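Le mardi, Manee Chantharasri fermait la boutique une heure plus tôt, vers dix-huit heures, et gardait pour elle seule la grande table du fond, celle où l'on ne posait jamais ni tasse ni parapluie. Le reste de la semaine appartenait aux clients, aux téléphones tombés dans l'évier, aux imprimantes de la rue Msimang qui refusaient le papier dès que l'air devenait un peu humide ; mais le mardi soir, c'était pour les vieilles machines, celles que tout le monde avait déjà enterrées et qu'elle aimait, disait-elle, comme on aime les chats qui ne viennent pas quand on les appelle.

Celle de ce soir-là portait encore, au feutre, le nom d'Urkow, le bateau-école sur lequel son oncle Theerawat Klinhom avait enseigné la navigation pendant vingt-trois ans. Il l'avait apportée enveloppée dans une couverture, avec mille précautions, et il s'était assis sur le tabouret sans enlever son manteau, ce qui voulait dire qu'il comptait rester longtemps (c'était un homme qui gardait son manteau partout où il se sentait bien).

— Elle a toutes mes cartes, dit-il. Les miennes, celles que j'ai corrigées à la main, de la baie de Kurkari jusqu'au cap.

Manee hocha la tête. Elle avait ouvert le boîtier et approché la lampe, et la carte mère verte lui apparaissait tout entière comme une petite ville vue d'avion, avec ses rangées sombres pour la mémoire et, un peu à l'écart, le carré de métal du socket, si brillant sous la lumière qu'il fallait pencher la tête pour y regarder.

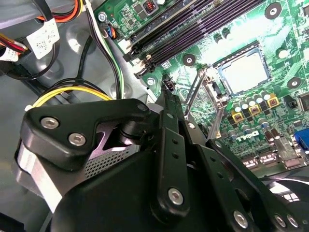 — Et si c'est le processeur qui est mort, est-ce que mes cartes sont perdues ? demanda Theerawat.

— Tes cartes sont sur le disque, mon oncle, et le disque se moque bien de savoir quel processeur on met à côté de lui.

Il réfléchit à cela un bon moment, les mains sur les genoux. Puis il se mit à raconter l'hiver où l'Urkow était resté bloqué treize jours au port à cause du vent, et comment les élèves, à force d'ennui, avaient appris par cœur les feux de toute la côte, et comment l'un d'eux les récitait encore au mariage de sa fille, debout sur une chaise. Manee connaissait l'histoire. Elle l'écouta quand même, parce qu'il y ajoutait chaque fois un détail, et que cette fois la chaise était devenue une table.

Le processeur de rechange venait d'un lot de chez Skestent, acheté en août à un liquidateur qui en voulait presque 799 baht pièce et qui s'était laissé attendrir par une boîte de gâteaux. Elle l'avait gardé dans un tiroir sans savoir pour qui. Il était tout petit, au fond, pour une chose dont dépendaient tant de baies et de rochers, et son oncle se leva enfin de son tabouret pour le regarder de près, en retenant son souffle comme devant un nouveau-né. 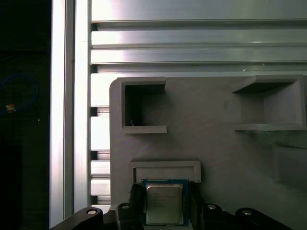 *Le processeur au capot argenté, ses petites lignes d'écriture presque effacées.*

— Qu'est-ce qu'il y a d'écrit dessus ? murmura-t-il.

— Je n'arrive pas à lire.

— Alors je dirai que c'est le nom d'un port, décida Theerawat, et il retourna s'asseoir, très content, pendant qu'elle cherchait la pâte thermique dans le tiroir du bas.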